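Subject: Re: [caltard-arms] bowl task, handoff settings and calibration order

Ragnheiður Overgaard wrote:

> Two things before the next session. First, our group is still getting
> different left arm poses from the same script, and I suspect we run the
> calibration steps in a different order from everyone else. Can someone
> write the order down? Second, the Bindstead rules say the bowl must be
> "held by one arm while the other arm has hold of the object." Does the
> object have to be clear of the table at that point, or is contact enough?

Order first, then the rules question.

The pose differences come from the config file. If you start the left arm before loading the Caltard config, it keeps the home offset from the previous group. The script then runs without errors and every target is shifted by the same amount. Check the offset line in the log. It should read 270 for the left base joint. If it reads anything else, stop and reload.

Please use the following order on both arms, left first.

1. Power and home

Power the left arm, wait for the status light to settle, then load the config. Home it. Do the same on the right. Don't home both at once, as the workspace check in the Rikeck driver only looks at one arm at a time.

2. Wrist view check

Move the wrist to the low side pose (pose 17 in the shared list) with the bowl on the table. At this height you get mostly gray wall, with the far edge of the white tabletop running up at a slant and the pink rim in the bottom right corner. Part of the bowl is outside the view on the right and at the bottom, and that is fine for this check. The table edge should be straight up to the rounded corner. If it bows, redo the lens parameters before going any further.

The background mask will sometimes pick up the faint blotch on the wall near the middle of the view. Raise the minimum contrast to 26 and it goes away. Please don't crop it out, because the crop is applied again in step 4 and you lose the rim.

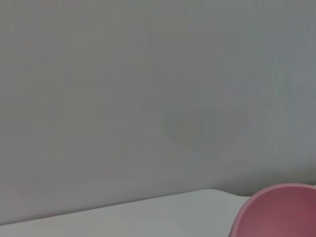
3. Bowl grasp

Left gripper takes the rim, never the outer wall. Close slowly. The bowl will tilt once it is held, so compute the opening direction after the grasp and not before. Two groups hard-coded it last term and both had to rewrite that part.

4. Object grasp

Right gripper takes the ridged orange piece by the end nearer to it, with the other end free. Approach so that the fingers close on the last few ridges. A grasp at the middle works in the simulator but leaves too little clearance over the rim when the two arms come together.

Check the cable under the right wrist before you run this at anything over slow speed. It hangs in a loop and needs slack for the full wrist rotation.

On the rules question: I read "has hold of" as contact by both fingers. Lifting is scored separately in the next line of the sheet. So the position below would count for the first line, with one arm on the rim and the other on the object. I have asked Bindstead to confirm and will forward the reply.

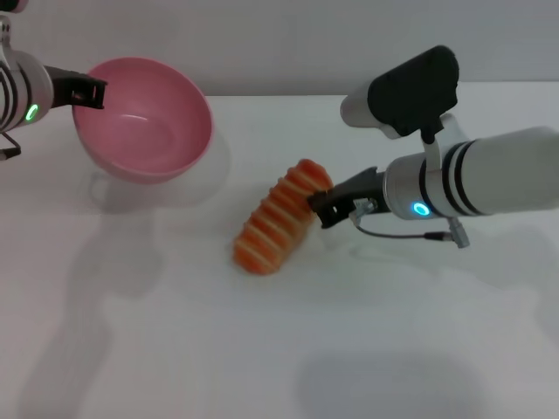
Left arm on the bowl rim, right arm on the ridged piece.

Log files: please name them with group and run number only. Run 366 was uploaded under three different names and I have merged them into one folder. The Ketilsson plotting script now reads the whole folder, so you don't need to pass the files one by one.

If your left arm still drifts after following the order above, send me the log with the config header included. I can't do much with the joint values alone.

Recent threads on this list
- Bindstead scoring sheet, February revision
- Rikeck driver: gripper timeout on close
- Ketilsson script: wrong axis labels
- Spare finger plates, who has them
- Lab access after 6 p.m.

Caltard Robotics Club mailing list | Contact the list owner | Back to top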